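Sorting small hair bits with two hand-held grippers: how many examples before I change the layout?

Posted by Jilik, 26th November

Hello all, and sorry if this has been covered before. I'm gathering examples at home for a learning system that should one day tidy hairpins and hair ties in a tray. I have 64 good runs so far, always from the same starting layout, and I'm wondering whether to carry on or start moving things about. The ties do love to tangle!

Briggs

Move things now, I'd say. I stuck with one layout for 239 runs and the system learnt my table beautifully and very little else — a sad week, that was. These days I shuffle everything after every 10 runs, and I keep the fumbled ones in a separate folder.

Lukier

Depends on the system.

Bumer

I agree with Briggs, and would only add a word on the order of work, as I've got into a nice rhythm with mine:

Step 1. Pin in one gripper, hair ties left to the other.

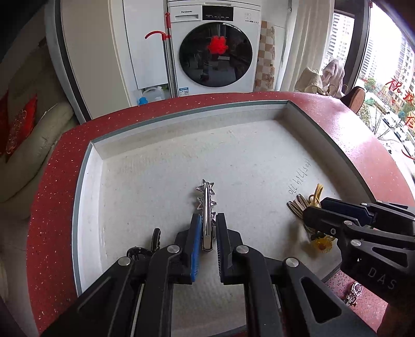 Then with the grippers the other way about: 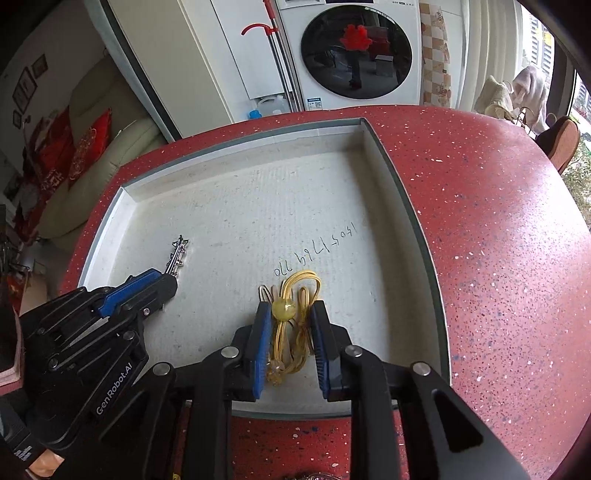

Step 2. Shuffle the tray, swap which side starts, and go again. I stop for tea after 13, as my wrists get tired and the runs get sloppy.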